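Topic 6: Causation and the burden of proof

Reading: Wultwood casebook, ch. 6. Problem set: Clemden.

6.1 Two questions

In a homicide prosecution the Crown must prove that the accused's act caused the death. Courts treat this as two questions. Factual causation asks whether the death would have occurred but for the act. Legal causation asks whether the accused should be held responsible for it.

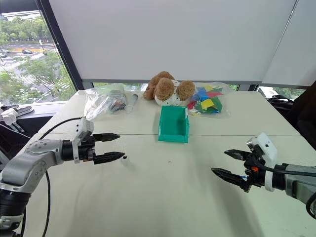
Both must be proved beyond reasonable doubt. The accused carries no onus to offer a competing explanation, and a theory raised in cross-examination need only leave a reasonable doubt.

6.2 Substantial contribution

The act need not be the sole cause. A substantial or significant contribution is sufficient, the wording varying with jurisdiction. Pre-existing illness does not break the chain: the accused takes the victim as found. Apply this to the Tokarz problem (fall from a loading dock, 2 possible sources of injury).

6.3 Expert evidence

Causation is commonly proved through a pathologist. Distinguish:
(a) opinion that the act could have caused death;
(b) opinion that it did.
Evidence of type (a) alone will seldom support a conviction, although it may be combined with circumstantial evidence. 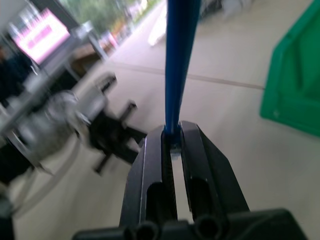
Note also the position where testing was available and was not carried out. The omission is not itself a defence. It goes to the weight of the remaining evidence and may be the subject of comment by defence counsel.

6.4 Intervening acts

Consider voluntary conduct by the victim, acts of third parties and medical treatment. Flight from a threat does not ordinarily break the chain if it was a reasonable response.

Written exercise: advise the Crown in Clemden, question 20. Maximum 600 words. Cite by paragraph number.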